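Cream sweater went yellow in storage — is it worth saving?
Posted in Laundry & Clothing Care

Simin Pakzad
Okay, I need some help before I do something dumb. Last June I packed away a bunch of winter stuff in one of those zip-up bags and shoved it on the top shelf of the closet. Pulled it all out on Monday and my favorite cream cotton sweater has these yellowish patches around the collar and under the arms. It was clean when I put it away! Or I thought it was, anyway.

I've run it through the washer once on cold with regular detergent and I can't see any difference at all. My sister says bleach, my neighbor says never bleach, and the tag has faded so badly I can only make out that it's mostly cotton with a little something else in it. I paid 90 dollars for this thing, so I'd like to get at least one more winter out of it.
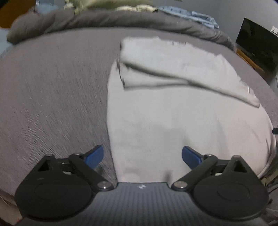
Also, if anyone has a better way to store this stuff, I'm all ears. We're in a small apartment with no basement and I rotate everything twice a year, so the closet shelf is pretty much what I've got.

Pirmin Nägeli
812 posts
Skip the bleach! Chlorine bleach on old sweat and deodorant marks can make them more yellow, and if that "little something else" is spandex it'll chew right through it. Ask me about my good pajamas.

What you want is oxygen bleach, the powder kind. Fill a tub or a clean sink with warm water, stir in the amount it says on the package until it's all dissolved, and push the sweater down so it stays under. Leave it overnight. I usually start after dinner, say 9 at night, and drain it when I get up. Then wash it like you normally would and look it over before it goes anywhere near a dryer — heat will set whatever's left. You may need to do it twice. My husband's undershirts took two rounds and the collar on one of them still isn't perfect, but you'd have to be looking for it.

Dry it flat on a towel. Don't hang it or you'll get shoulder bumps and sleeves down to your knees.
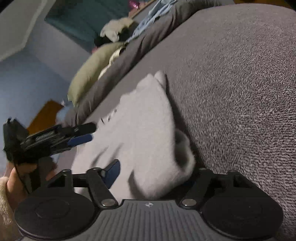

For storage, I gave up on the plastic zip bags years ago. I use old cotton pillowcases now, folded over at the top, with the heaviest things on the bottom. Wash everything right before it goes in, even if you only wore it one time, and do an extra rinse. Body oil and leftover detergent don't show when they're fresh and then they turn yellow over the summer. No starch and no fabric softener either.

millero_mom
had this same thing happen with a baby blanket. dish soap on the collar first, rub it in with your fingers and wait a bit, then do the soak. lemon juice did nothing for me except make the bathroom smell nice

Simin Pakzad
Thank you both! Dish soap is on the collar now and I'm picking up the powder after work tomorrow. Pirmin, do you put anything in with the pillowcases for moths, or is that only a wool thing?

Pirmin Nägeli
Mostly a wool thing. I toss in a cedar block anyway and sand it a little when the smell goes.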